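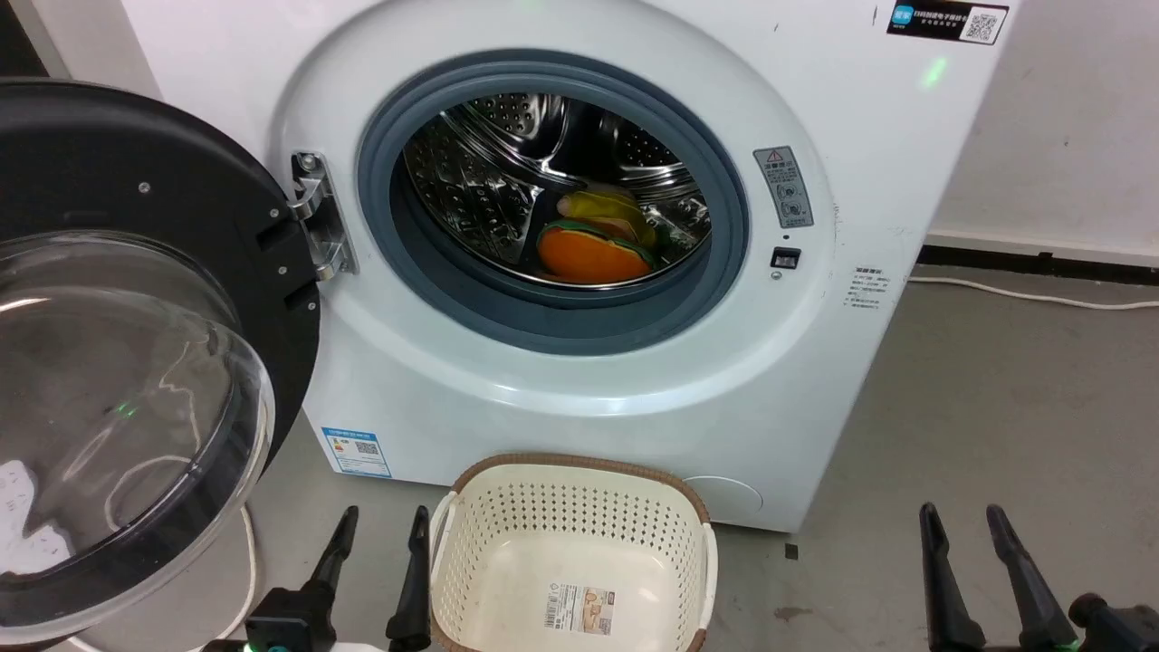 Household Care, Unit 2: The front-loading washing machine

Notes for the second session. Please read them before you come to the laundry room, and bring them with you. The practical part is done in pairs at the machines.

What we cover in this unit

The names of the parts, the labels on the front of the machine, loading and unloading, the care of the door seal, the filter, and the written exercise. Detergents and stains are in Unit 3, so we speak of them only a little.

1. The parts you must know

Door. On a front loader it is round and it opens to one side. The glass is not flat. It is shaped like a bowl, and when the door is closed the bowl goes a little into the opening and keeps the clothes away from the seal. Students often ask if they can hang a towel on the open door. Please do not. All the weight of the door is carried by the hinge, and a wet bath towel is heavier than it looks.

Porthole. This is the word some manuals use for the round opening. Other manuals say only "opening" or "loading door". In the test I accept all of them.

Door seal, or gasket. The ring of rubber between the opening and the drum. It has a fold, and inside the fold you find hair, coins, small socks and old water. More in section 4.

Drum. The steel cylinder which turns. The small holes in its wall let the water pass in and out. The raised parts are called lifters (in some books "paddles" or "ribs"). They carry the washing up and let it fall again, and this falling is a big part of the cleaning. Here is also the explanation why an overfilled drum washes badly - the clothes have no room to fall.

Door lock. A small slot in the front panel, at the side of the opening. The hook of the door goes into it. If the door will not close, look first for cloth between the door and the seal, and then look at the slot. Never push anything into it to "test" it.

Filter cover. On many machines it is low on the front, often at the right corner. It can be so flat that new students do not see it at all.

2. Reading the labels

It is a good habit to read the front of a machine before you use it, also when the text is in a language you do not know. The warning label can be recognised by the triangle, and the small drawings beside it usually tell enough. The energy label has a scale in colours. An information sticker often has the model and other data, and if there is a square code you can scan it with your telephone. It may open a manual, but not always in English, so ask for the printed copy in our folder.

For the exercises we use the data sheet of the Pellik, our training model. You need only two lines from it:

Highest spin speed for cotton: 800 turns per minute
Shortest programme: 16 minutes

The short programme is for clothes which are worn once and are not really dirty. It is not for bed linen, kitchen cloths or anything from a sick person.

3. Loading

Carry the washing in a basket and put the basket on the floor directly in front of the opening. Then what falls, falls into the basket. This is more important when you take the washing out, when everything is wet and heavy. A plastic basket with holes in the sides is the best for our purpose, as the air can pass and it is easy to wipe. If the basket is new, take out the shop label from the bottom before the first use. Paper labels become soft and stick to damp clothes, and the ink can come off.

Before loading:
- look in the drum, and put your hand in and turn it slowly once
- empty the pockets
- close zips and hooks
- read the care label of each item that you do not know

Small and soft things deserve special attention. A soft toy can be machine washed only if its label allows it. Put it in a washing net, choose the gentle programme and let it dry completely inside, which may take more than a day. Bright colours such as orange and green should be tested first with a wet white cloth. Press the cloth on a hidden place, wait a moment and look if it takes colour. If it does, wash the item alone. Do not put it with pale yellow or white things, even in cold water.

A very small load is also a problem. With only one or two pieces the drum can be out of balance in the spin, and the machine will stop and try again. Add some towels of a similar colour, or wait until you have more washing.

4. After the wash

Take out the washing as soon as you can. Turn the drum once by hand and look at the top of it too, where thin things can stay pressed to the wall after the spin. Open the fold of the seal with two fingers and feel all around it. Wipe the fold and the inside of the glass with a dry cloth. Leave the door open until the seal is dry - but at home, where there are small children or a cat, keep the laundry room closed, and always check the drum before the next wash.

5. The filter

We clean it once in a month. The machine must be off and unplugged, and the water inside must be cool. Put a flat tray and an old towel under the cover. Open the filter slowly, let the water come, and close it again when the tray is full. Repeat until no more water comes. Only then take the filter out and rinse it under the tap. When you put it back, turn it until it is firm.

6. Written exercise (hand in at the next session)

Write in full sentences, please.

a) Explain to a person who has never used a front loader what the lifters do.

b) A machine stands with the door open and a few pieces in the drum. You do not know if they are clean. Describe what you will do, and in which order.

c) Draw the front of the machine you use at home and mark the lock, the seal and the filter cover. If you cannot find the filter cover, write where the manual says it is.

Bring a dry cloth and closed shoes to the practical part.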